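How to rewrite a job sheet when two arms join a packing bench
Posted Monday, February 5, 2024

At Tostorley we refurbish and repack board games that come back from shops and rental libraries. Until last September every set was sorted and boxed by hand. Now one of our benches has a pair of robot arms on it, and the job of the person at that bench had to be written again from scratch. These are the steps we followed. They should work for any small packing or kitting job.

Before you start
You need the old job sheet, one full shift of notes from the bench, and an hour with the person who works there. Do not skip the hour. Our old sheet for the chess bench had 11 lines on it and left out half of what Hacer Soylu did in a day.

Step 1. Write down every hand movement
Watch the job and write each movement on its own line. "Pack the set" is too big. "Pick up a pawn," "turn it upright" and "check the felt" are the right size. Include reaching for things, waiting, and talking to the next bench.

Step 2. Mark what the arms will take
Go down the list with the person who does the job and mark each line A for arms, P for person, or S for shared. Be strict with A. If someone has to stand by in case it goes wrong, it is an S.
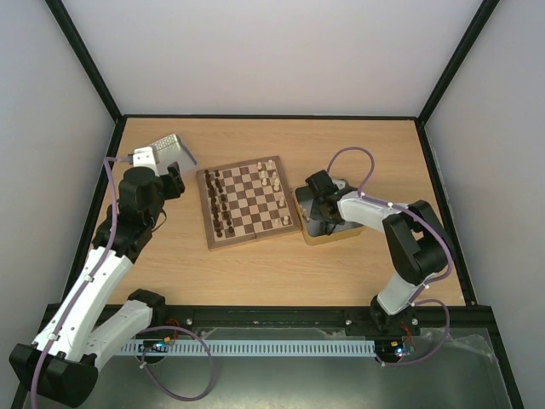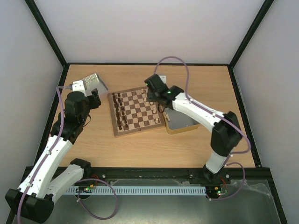
Chess work at the two-arm bench, with the dark pieces in their rows at the left of the board.

Step 3. Fix the positions first
Most of our S lines came from things being in a slightly different place each time. Hacer used to work with the board wherever it landed and never had to think about it. With arms, where each item goes has to be on the sheet, and that includes the small stuff. For a chess set, the sheet should say which side each color stands on and where the container with the yellowish rim goes, which for us is just right of the board. Write the positions from the worker's side of the bench and keep left and right the same on every page.

Step 4. Give the person real work, and name it
Once the A lines are gone, look at what is left. If it is mostly watching, the sheet is not finished. We moved three tasks to the chess bench: grading damage, matching replacement pieces from the spares drawers, and signing off the finished set. Grading used to be done upstairs by someone else, so talk to that person too — we did it a week late and it caused bad feeling.

Step 5. Set the stop rule
Write down who can stop the arms. Our rule is one line: anyone at or passing the bench can stop them, and does not have to explain until the end of the shift. Put it at the top of the sheet, above the tasks. Restarting is different. Only the trained person on that bench restarts.

Step 6. Change the target
Do not carry the old hourly number over. Hacer was measured on sets per shift, which made no sense once she was grading and matching. We ran 300 sets with no target at all, then agreed on one with her and her shift lead, Līga Priedītis. It counts sets signed off and sets sent back, and it does not count arm stops.

Step 7. Review after 1000 sets
Sit down again with the same list. At our review, four lines marked A went back to S, and one P line was dropped. Put the new date on the sheet and take the old copy off the wall.

Pay and grade
Settle this before Step 4 is signed. Grading is a higher-paid task in our scheme, so the bench moved up a grade. If your scheme does not cover it, get the answer in writing first.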